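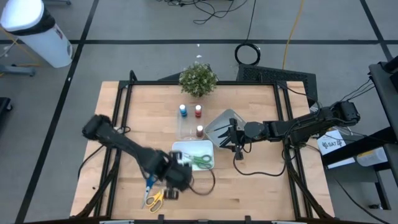

By the Plitard team
June

Does the two-arm Plitard table come with everything?

Nearly! You get both arms, their grippers and the frame - the table top is up to you, and plenty of people put in a wooden one they already love.

Can it handle scissors?

It can, though do give yourself an afternoon of practice first.

How long is setup?

Some 40 minutes, if your cables are sorted.

Related
Denlow cart FAQ
Lagman gripper care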